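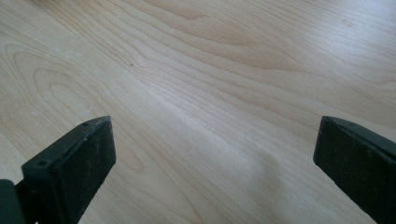 5 October 2025 - finish trials, water-based vs oil

Panels from the Ashworth batch, all sanded to 220 last time, wiped down with a damp cloth, left overnight. Three finishes on the go: Stemia hardwax, Furik water-based matte, and the old Tastumero oil we still have half a can of.

Stemia - first coat went on too thick again. Buffed off after 11 minutes, still tacky at lunch. Next time less on the pad, work it out toward the ends.

Furik - raised the grain like mad. Knocked back with a gray pad, second coat much better. Smell gone by the afternoon. Panel 221 has a drip on the back edge, ignore when comparing.

Tastumero - yellows the pale stuff more than I remember. Fine on the darker panels, would not use on anything blonde. Skin on top of the can, strained it thru a paint filter, seems ok.

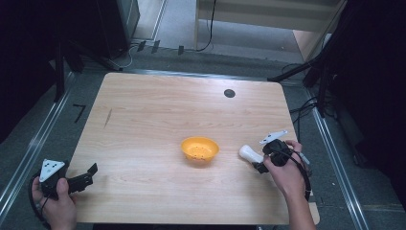

Water ring test: wet glass left on each for 2 hours. Stemia left a faint ring that buffed out. Furik nothing at all. Tastumero a clear white ring, will check again tomorow to see if it fades. Coffee test not done, ran out of time.

Weights before coating are in the blue book, after coating not yet. Panel 341 is missing its label - think it's the one with the knot but dont trust that, weigh it again.

To do:
order more gray pads
second coat on the Stemia set, THIN
redo scratch test with the same coin every time
put one of each on the south windowsill and leave till January - write the date on the back in pencil, marker bled thru last time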